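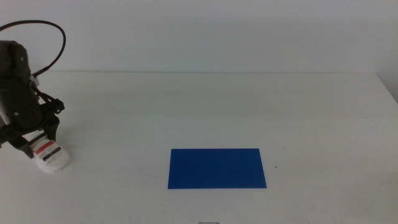

Why does a semi-submersible vessel have two different drafts?

A semi-submersible travels with its pontoons near the surface to reduce drag and takes on ballast water at the work site so that the pontoons sit well below the waves. The shallow figure is the transit draft and the deep figure is the operating draft.

Offshore Vessels and Conversions > Stability and Ballast
Thread: Crichton, published displacement at operating draft

A_Midtbo
Moderator
Members are asked to assist in correcting the register entry for the semi-submersible Crichton. The entry gives a length of 329 feet and a single displacement figure, without stating the draft to which that figure applies. The yard summary issued after the conversion in January lists a different displacement, again without a draft. I would be grateful if any member holding the revised stability booklet could confirm which condition each number describes. Please give the page heading when quoting.

D. Haddad
Member
The register figure is the transit displacement. I worked on the ballast system during the conversion, and the number matches the transit condition in the booklet before the new columns were fitted. It was never updated. The yard summary describes the operating condition.

R_Kvam
Senior Member
I must disagree with the previous post in part. The register figure cannot be the transit displacement as it stood before conversion, as the vessel then carried the Rarkima crane, and the figure is too low to include it. In my view it is the empty displacement, taken at the lightship survey after the crane was landed. The two are often confused because an empty vessel and a vessel in transit may float at drafts that differ very little.

D. Haddad
Member
The crane was landed before the booklet was revised, so the pre-conversion transit condition does not include it. The difference between our positions is 500 tons of fuel, stores and residual ballast. I accept that the register does not say which applies.

TWesterberg
Member
May I add that the column extensions are part of the difficulty. Members who have seen only the early drawings may believe that the columns are simple straight-sided boxes. They are not, and the waterplane area changes with depth.

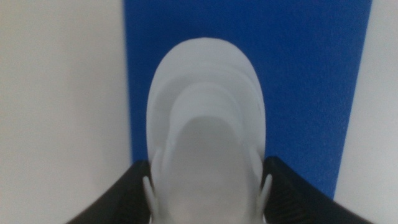 The column extensions on Crichton were built outward from the original structure, and the old shell plating remains within them. Any displacement calculation for the upper part of the draft range must therefore use the outer boundary, and the space between the old plating and the new must be treated as buoyant only where it is closed. The plan view at the column ends is like this: a broad outer rim carried around a curved end, a smaller step of the same arched outline set just inside it, and a deeper recess within that. On the vessel the recess is the void space, and it is open to the sea below frame 161. The yard summary counts it as buoyant over its full height, in error.

R_Kvam
Senior Member
I thank Mr. Westerberg for the explanation. I do not agree that the yard summary is in error. The lower part of the void was closed by a flat of steel plate under a later change order. The opening at frame 161 appears on the Driler drawings, which were superseded.

TWesterberg
Member
Could Mr. Kvam state the number of the change order? The Driler drawings are the only ones marked as approved in the set available to me.

R_Kvam
Senior Member
I do not have the number to hand. I saw the plate in place when the vessel was in the dock.

A_Midtbo
Moderator
An observation made in dock is useful, but the register requires a document. Until the change order is produced, the entry will carry a note that the status of the void is unconfirmed. Members are reminded that correspondence should remain on the thread and not be conducted by private message, so that it may be cited.

Alun Bellis
Member
For the purposes of the entry, I would suggest that 2 displacement figures be shown, one for transit and one for operation, each with its draft beside it, and that the empty displacement be given on a separate line. This is the form adopted for Mineo, where the same confusion persisted until the entry was divided. The question of the void affects only the operating figure. The other lines could be published without delay.

D. Haddad
Member
I support that proposal. I will send the moderator the transit page from the revised booklet. The heading is "Condition 4, Transit, 50 percent consumables." Please note that the drafts on that page are measured to the underside of the pontoon and exclude the thrusters. The yard summary measures to the lowest point of the thrusters, so the figures should not be set side by side without correction.

R_Kvam
Senior Member
The thruster point is correct and I should have raised it. I maintain my position on the empty displacement.

A_Midtbo
Moderator
Mr. Bellis's layout is adopted. The transit line will be published on receipt of the page from Mr. Haddad. The empty line awaits the lightship survey report, and any member able to supply a copy is asked to do so. The thread remains open.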